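Aug 21, 2024

3 min read

Home late, feet killing me, writing this before I forget what I did to the Bondholm grippers. It was finger day. I'd been putting it off all month because the log sheet was sitting at 1,738 grasps on the old pads and I kept telling myself they had another week in them (they did not, the left pair was sliding off everything at Grevham on the last visit).

So, new pads, and I took the screws out of the finger blocks and cleaned the threads while I was in there. Two of them had that gritty feeling going back in. I've started doing the far one first and only snugging it, then the near one, then back to the far one for real — if I tighten either all the way on its own the block sits a hair crooked and the jaws never meet square. Wrote that on the inside of the Rees toolbox lid in paint pen so I'll quit relearning it every August!

Then zeroing. Wide open, shut, wide open, 59 times per side, which is what the Cokow sheet asks for, and I muttered the numbers out loud like a crazy person. The encoder on the right one came up 181 ticks off on the first try. I reseated the cable, ran it again, and got a number I could live with. Must remember to order more brass inserts, I'm down to the last few and they're fiddly to melt in straight.

After that came my favorite part, trying them on the fuzzy gray oven mitt. I love that mitt. It's soft enough that a bad pad shows up right away.
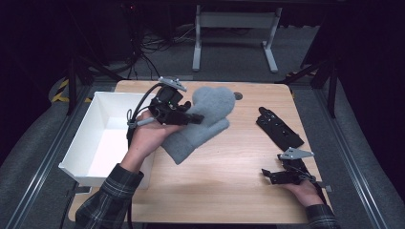
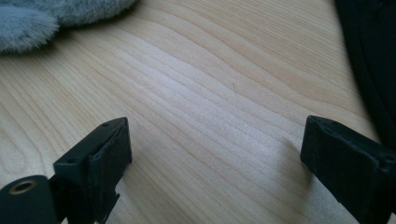
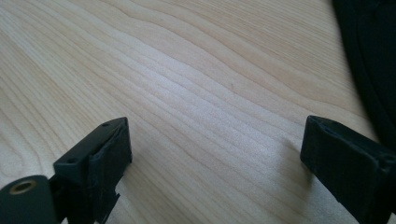 Finger check at the wooden table. Mitt and both grippers in the first one, jaws open in the last two.

Next pad change at 1,000 this time, no cheating. Now soup, and bed.

Recent entries
The cable that wasn't broken
Paint pen on everything
Grevham and back in one day
Printing spare fingers, again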